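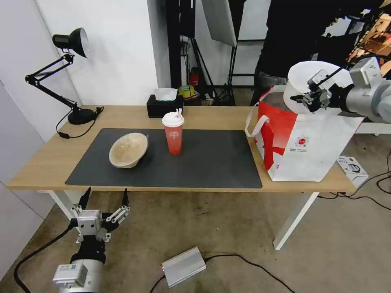
Middle grade and YA book talk > Historical fiction

Thread: Kaltisico by Elfriede Rathjen, did the ending work for you?

harborpage
Posted 2022-12-09
Finished this last night. It's set in a mining town called Gaete. Thirteen-year-old Ines keeps the weather book for the company office, and when her brother doesn't come up from the Number 11 shaft she starts writing letters to him in the margins. I liked most of it a lot. My problem is the last 70 pages. The family moves to Brerport, the letters stop, and we get plain narration to the end. It felt like a second book. Did anyone else have trouble with that?

tomlin_reads
I didn't. The letters stop when she accepts he's dead. I thought that was clear from the chapter with the coat.

harborpage
I got that part. I just think the plain chapters are weaker. The school friend in Brerport has no personality at all.

mrs_k_room4
I read it aloud to my sixth graders in February and they were split the same way. Several wanted the letters back. One boy said Brerport was the only part where things happened, and he has a point, because the middle is slow. We skipped two of the weather entries.

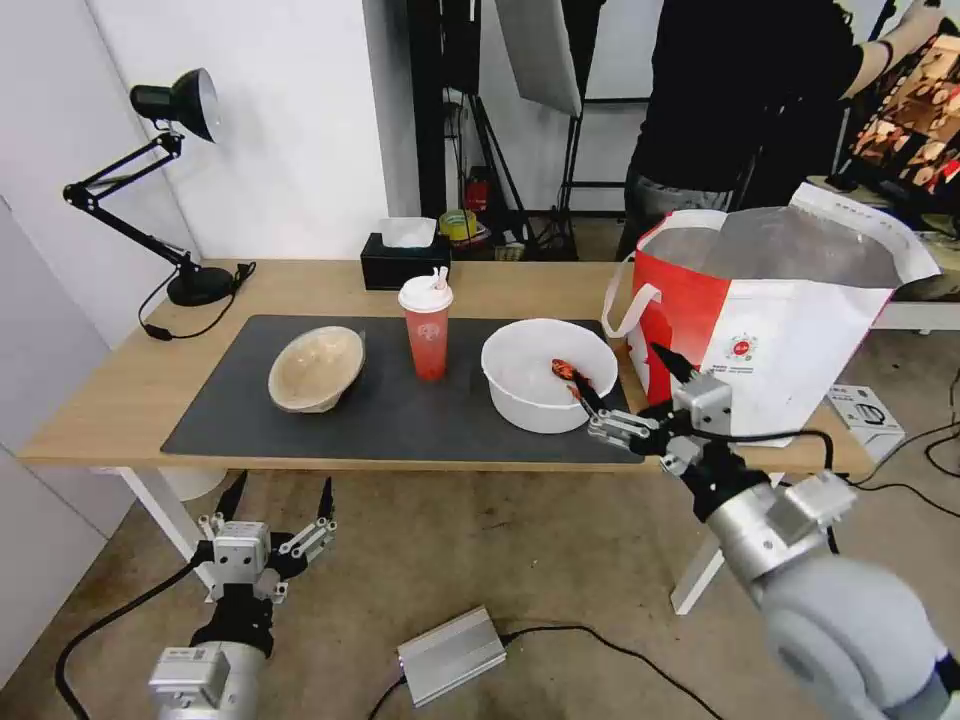
Gripper at the white basin, with the bowl and cup on the mat.

dellwood
Skipping the weather entries is a mistake. The pressure readings drop before every bad day in the mine, including the last one. If you go back to the entry numbered 1071 you can see she already knew and wrote it down wrong.

tomlin_reads
Wrong how? I read that as her being tired.

dellwood
She copies the reading from the day before. The foreman asks her about it two chapters later and she won't answer.

mrs_k_room4
That was one of the two we skipped. I'll go back to it with the next group.

quietcarrel
I'm with harborpage on the ending. I also had trouble with the mother. She's sharp and funny in Gaete, then she barely speaks once they move. Maybe that's grief, but the book doesn't give her a single page to herself after the train. Rathjen did this better in Allton, where the aunt gets her own chapters.

tomlin_reads
Allton is for older readers, though. I wouldn't hand it to a ten-year-old. Kaltisico I would.

quietcarrel
I wouldn't, not with the rescue chapter. My daughter is ten and she put it down there.

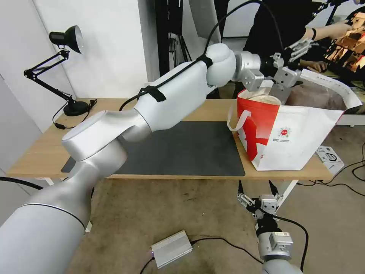 The arm over the table, shopping bag at the right end.

harborpage
Good to know. I was going to give it to my nephew, who is nine. Is Allton connected to this one or separate?

dellwood
Separate. Different country and different family. It's longer and has a lot more about the war. The first 100 pages are hard going, then it picks up.

mrs_k_room4
For a nine-year-old I'd wait a year or read it with him. The chapters are short enough for bedtime, apart from the rescue.

harborpage
Thanks, I'll wait on it. I reread the 1071 entry and dellwood is right about the reading. I still don't like the school friend.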